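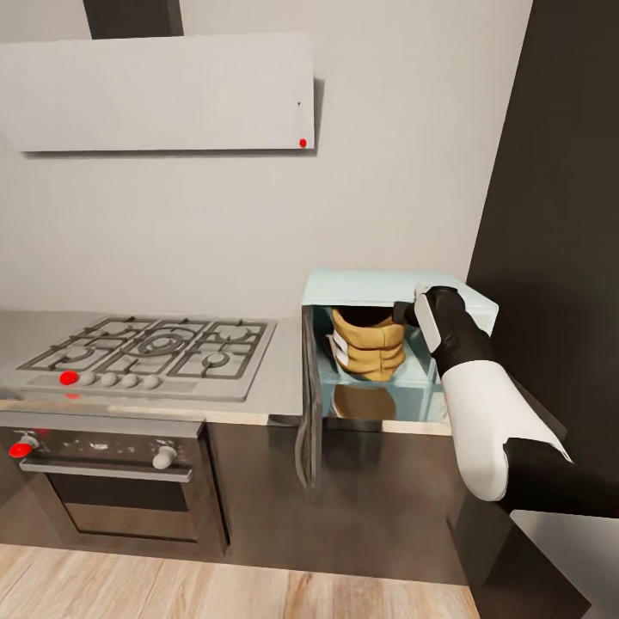
Our project is the quick settings panel on a phone, the thing you pull down from the top of the screen to get wifi, Bluetooth, flashlight and so on. We wanted to find out why people hit the wrong tile so often and whether a simple change in layout or color would help. The comparison we kept going back to in meetings was the stove. A gas cooktop with five burners has its five knobs in one row along the front edge, red one at the far left, then four small white ones, and you can point at the red one without reading a thing. The white ones you have to think about. Phone panels are mostly white knobs.

1. What we set out to do

Test the stock panel on a cheap Android phone (the Velamov, the department has a drawer of them) against our own version, called Tostlow. Tostlow isn't a full app. It's a theme plus a layout file that runs on top of the Brillum launcher, so we didn't have to touch the system software. We looked at doing it properly and ran out of semester.

Three questions:
Do people hit the wrong tile less if one tile has its own color?
Does it matter where that tile sits?
Do people even notice?

2. Getting testers

Sent 400 emails through the department list in March. Got 80 people in the end, which was better than we were told to expect. Sessions were in the Troncoso building, ground floor, the room next to the vending machines. It's noisy between classes. We wrote down when it was noisy but did not use that in the results, see section 6.

Everyone was a student or staff. Mostly regular phone users, a lot of iPhone people, who were slower on both versions to begin with because the pull down gesture is in a different place.

3. Setup

Each tester got a Velamov with the screen brightness fixed and auto rotate off. We read a task out loud ("turn on the flashlight", "turn off Bluetooth") and they did it. Half started with the stock panel and half with Tostlow, then they swapped over. Brillum has a log option that saves every tap with a time, and we pulled the logs off by cable at the end of each session.

Stock panel: round tiles, all one color when off, blue when on.
Tostlow: same tiles, same order, but flashlight is orange all the time and sits in the top left corner. On or off is shown with a filled or empty shape instead of color.

Looking back we changed two things at once with the on/off shape. Our advisor pointed this out at the halfway check and by then the stock sessions were mostly done. So we can't fully seperate the color effect from the shape effect.

4. Results

589 taps ended up in the usable log, both versions together. 231 of those were on the wrong tile. That's a lot more than we guessed going in, and most of them were people fixing it right away without comment. Nobody in the exit form rated themselves as bad at this.

Stock panel did worse. The bulk of the wrong taps came from there, mainly wifi and Bluetooth mixed up, and flashlight confused with the tile next to it. On Tostlow the flashlight mistakes nearly went away. The wifi and Bluetooth mixup did not move at all, which makes sense, we didn't change those two.

Airplane mode was a surprise. People hit it by accident more on Tostlow. We think the orange tile pulled the thumb to the left side and airplane mode was right under it. Should have caught that in the pilot.

Position: we only had time for top left. A bottom right version exists but was only tried on ourselves.

5. What people said

From the exit form, the common ones:
Liked the orange. Wanted to pick their own color.
Did not like the empty/filled shapes, "couldn't tell if it was on".
Wanted the labels bigger, on both versions.
A few never noticed there were two versions, even though the swap happened right in front of them.

That last one answers question three I guess. Partly.

6. Problems

Logs from one morning were lost, cable came loose and the phone had already cleared its memory. Those testers are still in the head count but their taps are not.
Noise, see above.
Left handed testers should of been recorded seperately. They weren't, we only thought of it when someone asked for a left handed layout.
Brillum updated itself during the second week and moved the clock. We turned updates off after that.
The tasks were read out by different group members and we don't all talk at the same speed.

7. If we did it again

One change at a time. Color first, shape later or never. Move airplane mode away from whatever tile has the color. Try two colored tiles and see if it stops working, our guess is that it does. Also test with people older than college age, who were the ones we had in mind when we wrote the proposal and then never got in the room.

The Tostlow layout file and the cleaned up tap log are on the class drive in the folder with the slides. Read the notes file before opening the log, the time column is in milliseconds and the header says seconds.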